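Open day at the Wivthorpe media school, Mar 4, 2019

I went for the session on war reporting and picture choice. It was held upstairs, past the workshops, and started late. 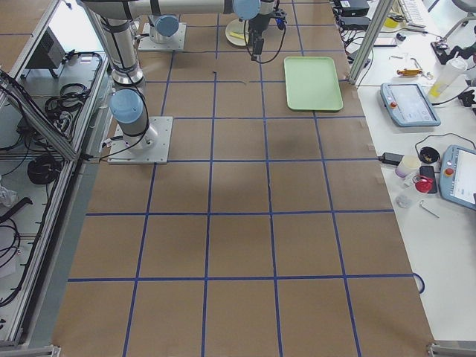
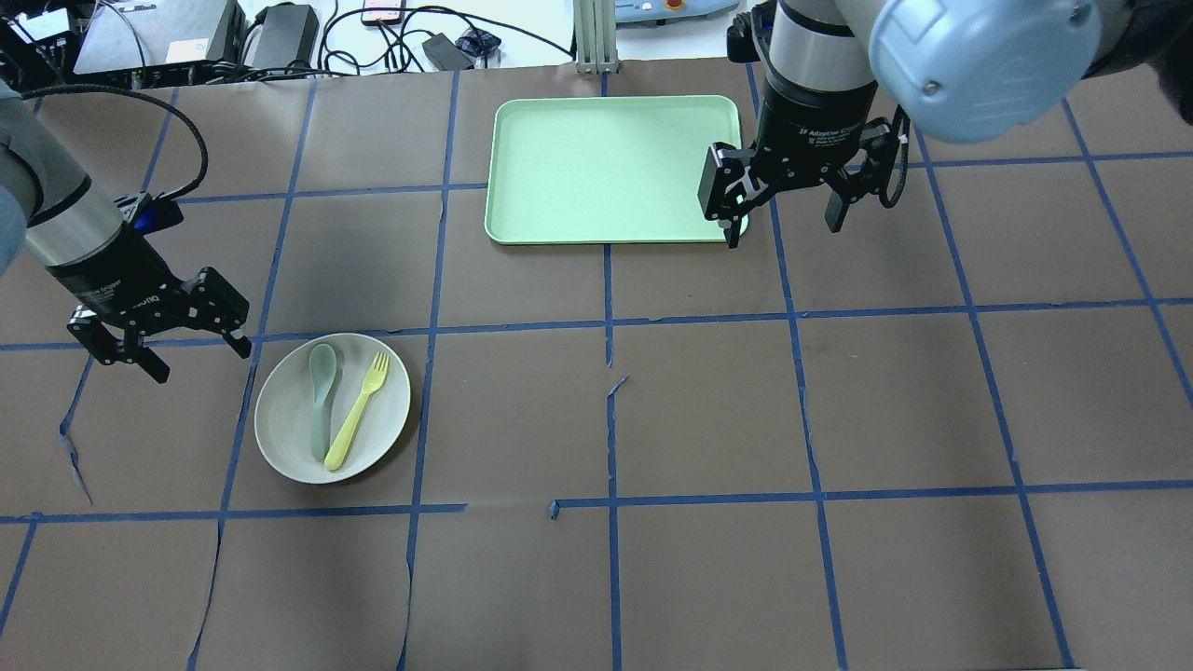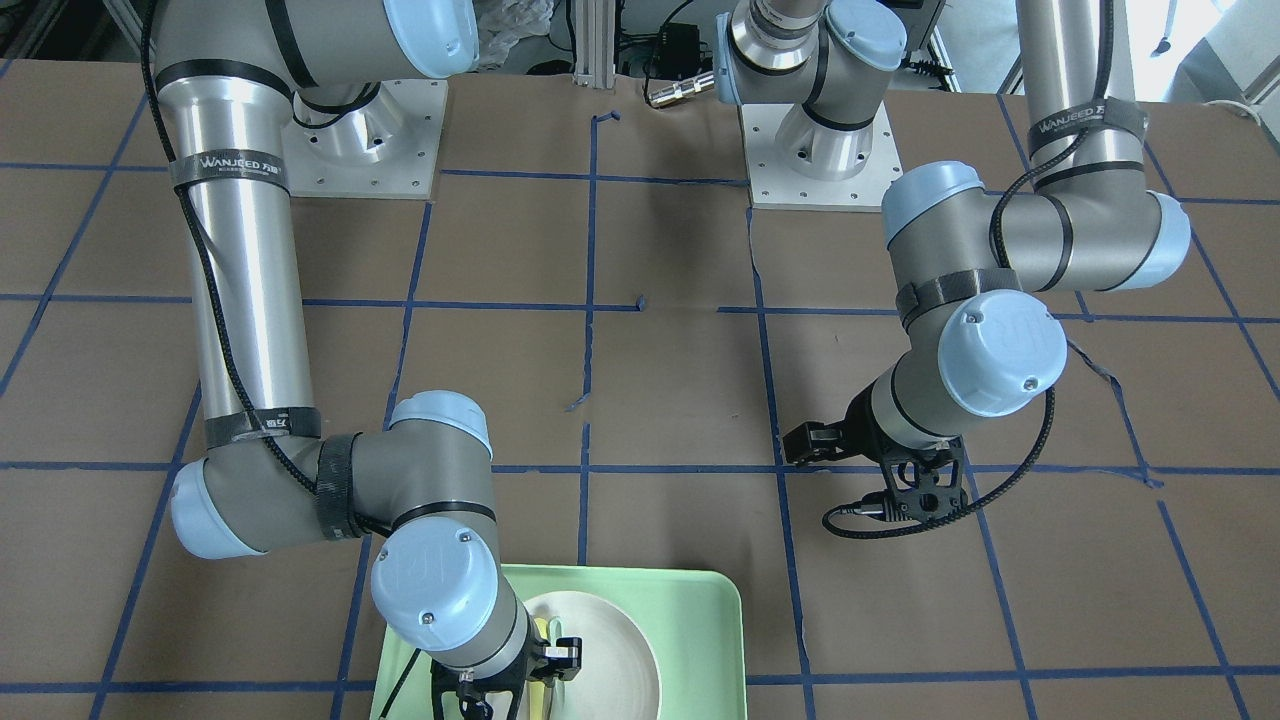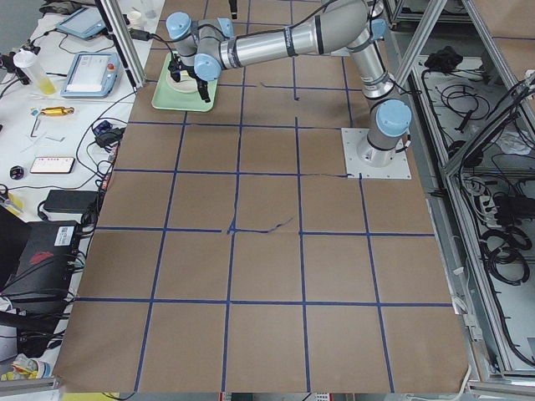
Kayode Nwosu replied that editors still pick the crying face over the wrecked street, and that readers remember the face but forget the war. Ditte Hafstein had coded 1,235 front pages for her study — 40 of them showed a general. Coffee was in the hall afterward. The handout is at the front desk until Friday.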